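## Harden Clollitz ceremonial lectern and barrier set

The Clollitz is a folding lectern with matching rope posts, made for council ceremonies, wreath-layings, official welcomes, election counts and any other public occasion where someone has to speak and a route has to be kept clear for the guests. It is sold as a full set, and most of the parts can also be bought singly.

The lectern stands 1,150 mm high with the reading shelf level. The shelf tilts to three positions and has a raised lip deep enough to hold a bound order of ceremony. Below it is a closed compartment for a glass, spare papers and the microphone battery. The front panel is flat and takes a crest or seal up to 345 mm across, fixed with four screws from behind so that it can be changed between events.

### What is in the set

- Folding lectern, dark oak veneer
- Clip-on reading lamp with mains lead
- Gooseneck microphone mount (microphone not supplied)
- 13 rope posts, weighted bases
- 12 ropes, navy or burgundy
- Two canvas bags for the ropes and lamp
- Wheeled trolley for the posts

The ropes are two metres each between hooks. Thirteen posts in a single run give one side of an approach. For both sides of a path of any length you will need a second box of posts, order code 254. Posts from the older Nagano range have the same hook and can be mixed in, though the bases are a little wider and the finish is brighter.

### Setting up

One person can put up the lectern. Stand the base on the ground, lift the column until both side catches click, then drop the shelf on to its pins. The catches are stiff when new. To fold it, press both catches together and lower the column by hand – do not let it fall, as this will split the hinge cover.

On grass, use the ground plate (code 181). It spreads the weight and gives you four points to peg through. We do not advise using the lectern outside without the plate, and it should be taken down in strong wind whatever it is standing on.

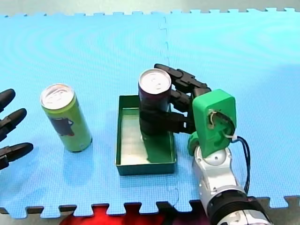

*Light blue foam puzzle mat with a green drinks can.*

The posts are for guiding people who are willing to be guided. They mark a line for guests, press and the public, and they will not hold back a crowd. Where the police or the event organiser have asked for a secure line, hire proper steel barriers and keep the rope posts for the inner route.

### Flags and seating

A flag socket can be fitted to either side of the lectern and takes a 25 mm pole. Please say which side when you order. For two flags, order two sockets. The flag on a side socket will sit close to the speaker's shoulder, so for a formal line-up with several flags it is better to use separate stands.

We do not supply chairs. Allow at least two metres between the lectern and the front row, more if there are cameras.

### Care

Wipe the veneer with a damp cloth and dry it straight away. Ropes can be hand washed in cool water. They should be dry before they go back in the bags. Check the post bases in December or whenever the set goes into store for the winter, and tighten any that have worked loose with the key taped under the trolley.

Spare catches, hinge covers and hooks are kept in stock. Lamps are now LED only – bulbs for the older lamp are no longer made.

### Ordering

Sets are packed at Prustham and sent on a pallet, so there needs to be someone at the other end with room to receive it. Town and parish councils can order on account. Crests are made to order from your own artwork and are charged separately.

For prices and stock, ask for Annunziata Caputo in sales. Questions on repairs, or on whether older posts will fit, go to Ermanno Monti in the workshop, who is at his desk until 4 pm.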